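Placemats and Table Settings: Frequently Asked Questions

Last updated 30 August 2021

These are the questions we get most often at the Verncombe store and through the contact form. If yours is missing, write to us and include your order number if you have one.

CHOOSING A PLACEMAT

What size placemat do I need?

Start with the plate. Set your largest everyday plate on the table and measure across it, then allow space on both sides for a fork and a knife. A placemat that only just fits the plate leaves the silverware on bare table, and most people find that annoying within a week. For small children you can go smaller, as they usually have one plate and one spoon or fork.

Our standard rectangular mat, the Skarport, is 409 mm wide and 325 mm deep. It fits a full dinner setting with a glass at the top right corner.

Will the standard size fit on my table?

Measure the depth of the table first. Two mats facing each other need their own depth twice over, plus whatever you want down the middle for serving dishes. On a table 646 mm deep, two Skarport mats will overlap slightly in the center. For a table like that, seat people at opposite corners or use the Salgado, our round mat.

Rectangular or round?

Rectangular mats line up with the edge of a square or rectangular table and hold silverware better. Round mats work on round tables, where rectangular ones tend to bump corners. A square plate can go on either. On a round mat, turn the plate so one side is parallel to the table edge in front of the person eating.

Do the colors match from one batch to the next?

Close, but not always exact. Orange and red vary the most. If you need a full set to match, order it all at once. If you are adding to a set you already own, put the new mats at one end of the table so the difference is less obvious.

Can I mix character mats with plain ones?

Yes. Families often use a printed mat for each child and plain mats for the adults. Picking a plain mat in the same background color as the printed one keeps the table from looking too busy.

PLATES AND MATS TOGETHER

What kind of plate works with a bright mat?

White is the easy choice. A plate with a colored or dark rim also works well, as the rim gives it a clear outline against the mat. Patterned plates on a printed mat are a matter of taste. If the print sits in one corner, as it does on a lot of children's mats, a patterned plate in the middle usually won't clash with it.

Do I center the plate on the mat?

For a formal setting, yes, with the bottom of the plate a thumb's width up from the front edge. For everyday meals put it where it's comfortable. With a printed children's mat, many parents shift the plate a little so the picture stays uncovered.

Can I put a hot plate straight onto a placemat?

A plate of food at serving temperature is fine on all of our mats. A dish straight from the oven is not. Use a trivet for baking dishes, skillets and pots. Heat marks on a vinyl mat are permanent and are not covered under the return policy.

Will a ceramic plate scratch the mat?

It can if the foot of the plate is unglazed. Turn the plate over and run a finger around the foot. If it feels like fine sandpaper, it will wear a ring into vinyl over time, and it can scuff a white tabletop too. Lift the plate instead of sliding it.

My plate slides around on the mat. What can I do?

Wash the mat first. A thin film of grease is the usual cause. If it still slides, put a small square of non-slip shelf liner under the plate. We sell it by the roll, and two plates' worth can be cut from the trial piece that comes with a Staltora set.

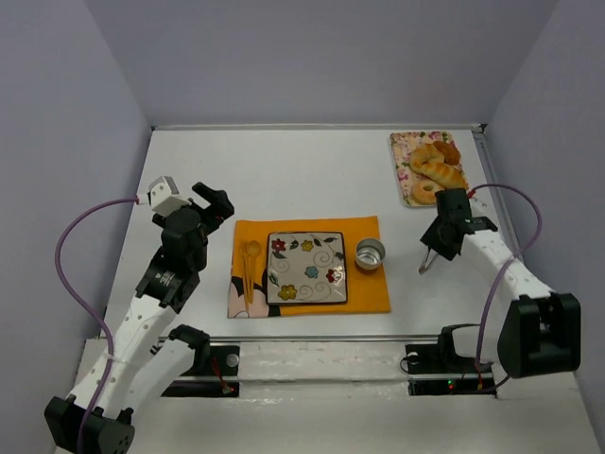

Square white ceramic plate with a dark brown rim, on an orange placemat with a cartoon print in the lower left corner.

CLEANING AND STORAGE

How do I clean a vinyl mat?

Wipe it with a damp cloth and a drop of dish soap, then wipe again with plain water and dry it. Do both sides. Crumbs trapped underneath scratch the table more than the mat does.

Can mats go in the dishwasher or washing machine?

Vinyl mats, no. The heat curls the edges and can lift the print. Cotton mats can be machine washed cold and laid flat to dry. Iron them on the back while they are still slightly damp.

How do I get out tomato or curry stains?

On vinyl, make a paste of baking soda and water, leave it on for fifteen minutes and wipe it off. Don't scrub over a printed area. On cotton, rinse from the back with cold water before washing. Turmeric may not come out completely on light colors.

The mat arrived curled. Is it damaged?

No. Mats shipped in a tube take a day or so to relax. Lay them face down under a few heavy books. Don't use a hair dryer or an iron on vinyl. In cold weather leave the tube indoors overnight before you unroll it. We had several cracked corners reported in February from mats that were opened straight off the porch.

How should I store them?

Flat, in a drawer or on a shelf, with paper between printed mats. Don't fold vinyl. Rolling is all right for short periods with the print facing out.

ORDERS AND RETURNS

Do you sell single mats?

Yes, plain and printed. The Staltora set is only sold complete.

Can I return a mat I have used?

Unused mats can be returned within 30 days. Used mats can't, unless there is a fault such as peeling print or a split edge. Send us a photo of the front and back and we will let you know whether a replacement is available.

A printed design I wanted is out of stock. Will it come back?

Printed children's designs are made in limited runs and most are not repeated. Plain colors are restocked regularly. Use the email alert button on the product page and you will get one message if the item becomes available.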